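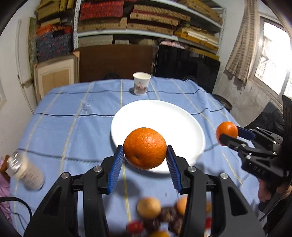 Mandarins should never go in the fridge, according to Hanne Thoroddsen, who left me a comment saying so after my August post on fruit bowls. She keeps hers on the table and eats them within the week. Fine, Hanne, you win! I moved the mandarins out last night and they do peel easier - my thumbs are grateful.

What I really wanted to talk about is pepino melons, though. I'd never bought one before the market in Bendcombe had them (290 for a bag, and I didn't even haggle). The yellow skin with the little streaks got me.
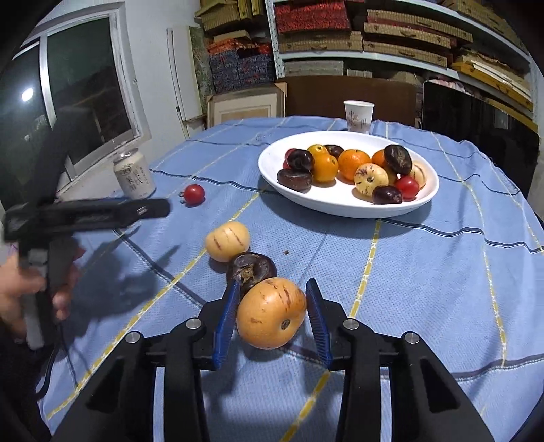
I cut the first one too early and it tasted like a cucumber that had heard of sugar. So the rest are staying out on the blue cloth until they smell like something. Sigrún says to eat them with lime. I have no lime, so that's tomorrow's errand, plus more cherry tomatoes.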